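I love automatic braking. I love the little light in the side mirror that tells me a truck is lurking where I can't see it. I even love the chime my car makes when I drift toward the shoulder, and my kids do an impression of that chime at dinner. So please read what follows as coming from a fan.

I want my car to tell me when it isn't sure.

Most driver assistance systems on the road have two moods. They're on, with a calm green icon, or they're off, with a beep and a sudden feeling that the wheel is all yours. Inside the computer there's a whole range between those two. The software is constantly putting a number on how well it sees the lane and how much it trusts what it thinks is a pedestrian. It knows the paint is getting faint a good while before it gives up on the paint. And it keeps that to itself!

I got excited about this after a long drive last March with my friend Shamim Hayat, who had a Prarach kit fitted to her ten-year-old wagon. Prarach is a small outfit and the kit is a bit homely, a gray box behind the mirror and a strip of lights along the top of the dash. But that strip is wonderful. When the lane keeping is confident, the strip is short and dim. As it gets less confident, the strip grows out toward the doors. You don't read it so much as feel it in the corner of your eye, the way you notice a cloud coming over.

We came down off the pass into a construction zone where the old lane lines had been scraped away and the new ones painted at a slant. In my own car I'd have gotten the beep in the middle of the curve. In Shamim's, the strip had been creeping wider for a good half mile, and she already had both hands on the wheel and her foot off the gas. She hadn't stopped talking about her sister's wedding the whole time. I made her turn around at the next exit and do it again.

Since then I've been asking everyone I can find why this isn't in every car. There are real objections, and I'd like to be fair to them.

The first is that drivers will ignore it. Cristóbal Espinoza taught defensive driving to bus operators for years and he thinks any display that's always moving turns into wallpaper. He told me about a fleet that fitted following-distance lights to its buses and found that people stopped noticing them inside a month. I take that seriously. My answer is that his lights flickered with every car that cut in, all day long, while a confidence strip sits nearly still on a normal road. It only moves when something has changed.

The second is about blame. If a car shows that it was unsure and then something goes wrong, who carries that? I'm no lawyer, and I can see why a company might prefer the green icon. But the uncertainty is there whether it's displayed or not, and a driver who can see it has a chance to do something. 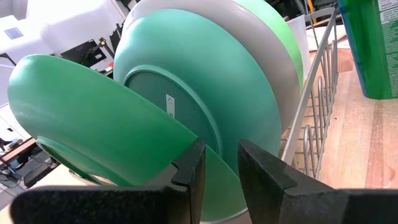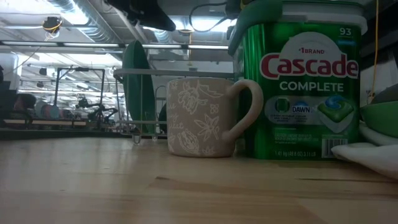
*A green plate in a wire rack, first picture; a mug with white line flowers, second.*

The third objection is the one I hear from engineers, and it's the most interesting. The number inside the computer may be wrong. A system can be very sure of itself and badly mistaken, reading a shadow as a barrier or missing a trailer that matches the sky. Setsuko Tsuchiya spent seven years testing camera systems and put it to me over lunch with some force – a confident wrong answer with a pretty light on it is worse than no light at all.

I went home and chewed on that for a week. She's right that the number has to be earned. If the strip says the car is 93 percent sure, it ought to be correct 93 times in a hundred, in rain and at dusk and on a street lined with parked delivery vans. That can be measured. Makers already log enormous amounts of driving, and checking the stated confidence against what came next is work that students do in their second year. So publish it! Put it on the window sticker next to the gas mileage. I would pore over that table in the showroom like a kid with baseball cards.

I'd also want the display kept simple. One strip, or one tone that rises, and no menus. Please don't bury it three screens deep under "Visualization." I tried a loaner with a big center screen that drew every car around me as a little gray capsule, and it was gorgeous, and I spent far too much time looking at it instead of out the windshield. A picture of everything the car sees is a fun toy. How well it's seeing is the part I can use at 65 miles an hour.

Think about how we already share driving with people. When my dad was teaching me, he'd say "I can't see past that bus, can you?" and I'd slow down. He never waited until we were halfway into the intersection to announce that he had no more information. Any decent passenger with a map does the same thing, a bit of doubt offered early, while there's still room to use it.

Shamim paid 33 dollars extra for the light strip. It was listed as an accessory, on the same page as the cup holder insert. I've ordered one for my own car, and the kids are already working on what noise it should make.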